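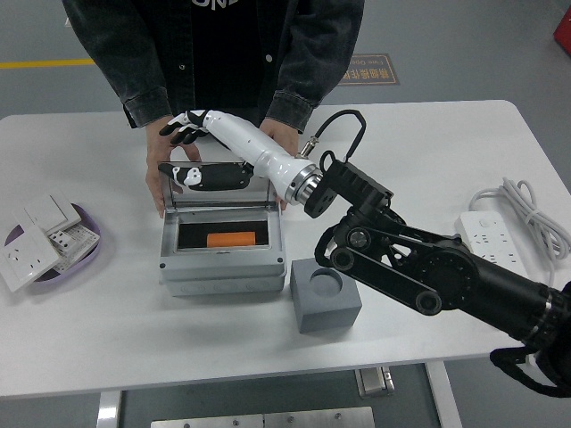

Why can you see through some things?

Glass, water, cling film, the lid on a plastic box... you look straight through them and hardly notice they are there. Now try looking through a brick! Why does one let you see what's behind it when the other won't?

It all starts with light. Light pours out of the Sun, or a lamp, or a torch, and zooms about faster than anything else we know of. When it hits something, a few different things can happen. It can bounce off. It can get soaked up (scientists say "absorbed"). Or it can carry on and come out of the other side, and if it does that neatly, you get a lovely clear view!

Three words worth knowing

Transparent means light goes straight through. A clean window is transparent, and so is the lid of the grey box at the top of the page, where the table shows through it.

Translucent means light gets through but is scattered in all directions on the way. Think of greaseproof paper or a frosted bathroom window. You can tell it's daytime outside, but good luck spotting a cat.

Opaque means no light gets through at all. Wood, bricks, your school shoes and your own head are all opaque (that's why people shout when you stand in front of the telly).

But what's going on inside?

Everything is made of tiny, tiny bits called atoms, and atoms are very fussy about light. Each kind of material can soak up some sorts of light and has no use for others. The atoms in ordinary glass can't soak up the light our eyes see, so it sails on through. They do soak up a lot of one kind of ultraviolet light, the sort that gives you sunburn. So glass is a bit opaque after all, only in a way your eyes can't see!

Being smooth matters too. Crush a clear ice cube and you get a white heap. It's still ice, but now it has thousands of little edges, and light bounces off every one of them until it is all mixed up. Snow is white for the same reason. Isn't that brilliant?

Try it: the magic paper spot

You need a sheet of white paper, a drop of cooking oil and a window.

1. Dab the oil on the middle of the paper and rub it in with your finger.
2. Wait 4 minutes.
3. Hold the paper up to the window.

The oily spot glows! Paper is a tangle of little fibres with air in between, and light scatters each time it crosses from one to the other. Oil fills up the gaps, so more of the light gets through to you. Wash your hands before you touch the curtains.

Next time you're out, have a hunt for things that are hard to sort. Is jelly transparent or translucent? What about fog, or a leaf held up to the Sun? I still argue with myself about honey.

Comments (3)

We did the oil one with butter and it works!! My sister's spot was bigger than mine.

Class 4 at Pledasby say jelly is transparent if it's lime and translucent if you stir it.

is a mirror opaque? my dad says yes

Contact us | © 2021 Nirner Science Pages | Back to top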